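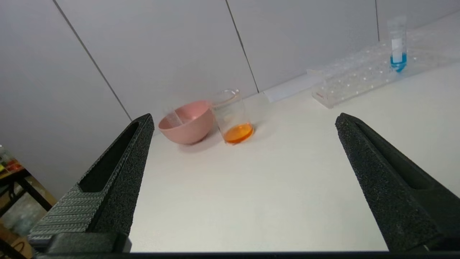 UNIT 3: ENERGY SUPPLY AND DEMAND

Chapter 20. Balancing the Load

An electric grid stores almost none of the power it carries. At every moment, the amount generated must match the amount used, plus what is lost in the wires. This chapter explains how operators keep that match and what happens to the system when it slips.

Key terms: base load, peak load, reserve margin, frequency, load shedding

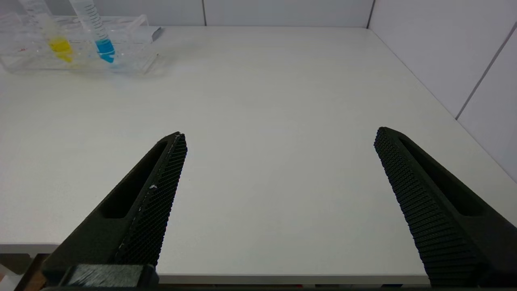

Department of Energy Studies, Kustel Technical College
Chapter authors: Talha Kazmi and Atif Rana

20.1 The daily load curve

Demand for electricity follows a pattern. It is lowest before dawn, climbs as homes and workplaces become active, and in most regions reaches its highest point in the late afternoon or early evening. A plot of demand against the hour of the day is called a load curve. The lowest part of the curve is the base load; the highest is the peak load.

Consider the town of Grindden, which has a peak load of 43 megawatts in June and a base load of 20 megawatts. The Noltex plant supplies the base load and runs day and night. The remaining 23 megawatts must come from units that can start, stop, or change output quickly - in this case, the gas turbines at Cao Station.
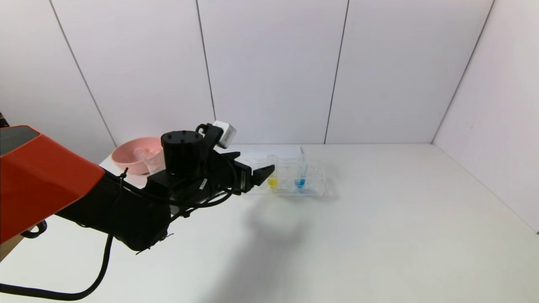

The turbines cost more to run per unit of energy than the plant does, so they are brought on in order of cost, cheapest first. This practice is known as economic dispatch. It assumes that the forecast is close to the true load. When the forecast is too low, generators slow down slightly under the extra demand, and the frequency of the supply falls below its rated value. Governors on the turbines sense the drop and admit more fuel. If all available units are at full output and the frequency is still falling, the operator must disconnect some customers - a step called load shedding.

Section 20.2 defines the reserve margin and shows how it is calculated for a system the size of Grindden's.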